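Home and Shop Automation > General Talk > Can they do chores yet? (keys edition)

benchrat_551
Joined: December 2016

OK so I've been going back and forth with my brother-in-law over whether a two-armed robot can do anything useful around a house yet, and we settled on the dumbest chore we could think of: keys. Keys are on the table, keys should be on a hook. My kid does it (when yelled at). I do it maybe half the time!

My position is that the table end is the hard end. Keys are flat, they're shiny, they fan out however they feel like, and a two-finger gripper has next to nothing to grab. Two sets on a plain white table is already plenty to chew on.

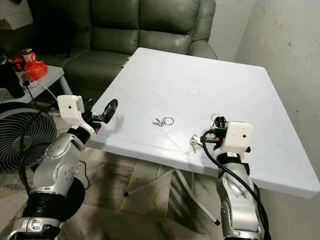 Re: Can they do chores yet? (keys edition)
mandano_mike

Disagree, and I say this as someone who fed parts into a Mandano press line for a living. Picking flat stuff off a flat surface is old news. You come in low, pinch the ring and lift. If you miss you go again, and a table doesn't care how many tries you take.

Hanging is where it falls apart. You've got a ring swinging around under the fingers and you need to get it over a thin little hook, from the right side, without knocking the hook off the wall.

Re: Can they do chores yet? (keys edition)
tilly_o

Mike, your press line had a fixture for every part though, didn't it? In my house the keys land on the table, on the couch, in the fruit bowl, once in the freezer. I'd pay real money for something that could cope with the couch.

Re: Can they do chores yet? (keys edition)
mandano_mike

Fair. We had fixtures for the fixtures.

Re: Can they do chores yet? (keys edition)
Harish Varma

I do maintenance at Jurkham (small shop, we make hinges) and management wanted an arm to sort the tool crib last year. We gave it 30 days. It was great at putting identical boxes on identical shelves and hopeless with anything on a lanyard. Anything that dangles, basically. So I'm with Mike on this one.

What I would look at is the hook itself. Those stick-on ones with the thin wire give you a small target and they throw shadows all over the backing when the light comes in from the side, so a camera has to sort out hook from shadow before it even starts. And a car key with a fob hangs heavy at the bottom, it twists.
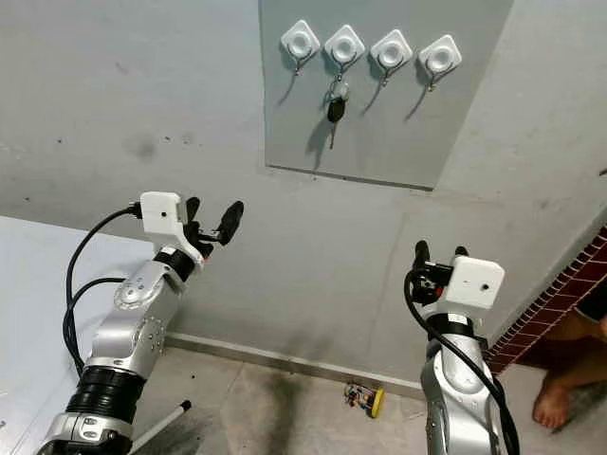 Re: Can they do chores yet? (keys edition)
benchrat_551

See, I look at a row of four hooks with one car key hanging on it and I think great, three to go, what's the problem :) But point taken on the shadows, I hadn't thought about that at all.

Still say the pickup is worse. Try it yourself with kitchen tongs. I did last night and I chased a house key right off the edge of the counter. Twice.

Re: Can they do chores yet? (keys edition)
restau_refugee

Tongs test is good, stealing that. I used to work at Restau and we had a guy in the kitchen who could pick up a dime with tongs, so I don't know what that proves.

My question is money. Say the thing costs up to 2000 bucks someday (it won't). Would you buy one to hang up keys? I'd want dishes and laundry first, and I haven't seen laundry done at a speed I could stand to watch.

Re: Can they do chores yet? (keys edition)
tilly_o

I'd buy it for keys and trash. Laundry I kind of like doing.

Re: Can they do chores yet? (keys edition)
Harish Varma

Did the tongs thing on my lunch break. Pickup took me four tries. Getting the ring on the hook took so long my coffee went cold, and I've got a nice big coat hook, the old Rodrigues kind with the fat end. Going to try it with a magnet on the wall tomorrow and see if that's cheating.

Re: Can they do chores yet? (keys edition)
mandano_mike

That's cheating. Do it anyway and post how it goes.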